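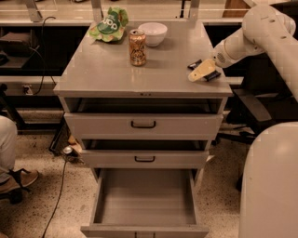 Aarti Rathore has spent most of the past two years on one question: how does a robot know when a job with many small steps is done? Her group's answer is a method they call Akgate, and the first results were written up in May. We spoke at the lab, where she runs the manipulation work with Everett Ridgeway, who built most of the software.

The task they settled on is putting things away. A few objects are set on top of a drawer cabinet, and the robot is told which drawer each one belongs in. It has to open the right drawer, pick up the object, place it and shut the drawer again.

"People hear that and think it's too easy to be research," Rathore says. "Each piece is easy. You can train a robot to pull a drawer in an afternoon. Put ten of those pieces in a row and it falls apart, usually somewhere around the handoff from one step to the next."

The handoff is what Akgate deals with. Most systems of this kind run one learned policy from start to finish, or they run a list of skills on a timer. Rathore's group trains a small second network that looks only at whether the current step can be called finished. It takes in the head camera view and the forces at the wrist, and it gives a yes or a no. The arm doesn't move on until it gets a yes.

"It's a gate, so the name isn't very deep," Ridgeway says. "The first part is left over from an old folder name. We meant to change it."

They trained the gate on 400 demonstrations, all recorded by people steering the arm by hand. Ridgeway says the useful part of the data was the mistakes. When an operator missed a handle or pushed an object off its spot, the older practice in the group was to throw the recording out. For this work they kept it and marked the moment where the step went wrong.

"We had thrown away a lot of good material over the years," he says. "A clean demonstration tells you what finished looks like. It tells you very little about what almost finished looks like, and almost finished is where the robot gets fooled."

I asked for a case. Rathore brought up flat objects. A can stands up and gives the fingers something to close on, and a bowl has a rim. A small dark thing lying flat on a smooth top gives the camera very little, and once the finger comes down over it the view is mostly blocked.

"The old policy would press down, close, and lift, and it had no idea if it was holding anything," she says. "It would carry nothing over to the drawer, let go of nothing, and close the drawer very nicely."

With the gate in place, the arm waits after closing and checks the wrist reading against the picture. If the answer is no, it backs up and tries from a slightly different angle. It gets 3 tries before it stops and asks for help.

Snack bags were the other problem. They change shape every time they are touched, so the same bag is a new object on every attempt. Rathore says the gate copes with this better than she expected, and she is careful about the reason. "We think it leans on the force signal for those. We haven't proved that. Everett wants to take the signal out and run it again, and he's right that we should."

Drawers left open turned out to matter too. In early trials everything started closed. Later the group began starting with the drawers pulled out by different amounts, so the robot had to work out what it was facing before doing anything. Success dropped sharply at first. Another 33 demonstrations recorded from those starting positions brought most of it back.

The main cost is time. A run with the gate is slower, because the arm stops at each step and waits. Ridgeway would like to shorten the pause, but he doesn't want to lose the check. "A visitor sees it sitting still and thinks it crashed," he says.

The group has compared the method with two others, Javon and Cekden, on the same cabinet and the same objects. Akgate finished more full sequences than either. On single steps there was almost no difference, and Rathore wants that stated clearly. "If all you need is to open one drawer, use whatever you have. You won't gain anything from us."

She also points out that all of the testing so far has used one cabinet in one room. Handles of a different shape, or a top with a pattern on it, could change the numbers. A second round is planned with the Kashindye lab, which has its own arm and its own furniture and will get the trained gate without any new data.

"They'll break it somehow," Rathore says. "Then we'll know what to record next."

Ridgeway is already labeling for the second round. He does it in the mornings, before the arm is in use.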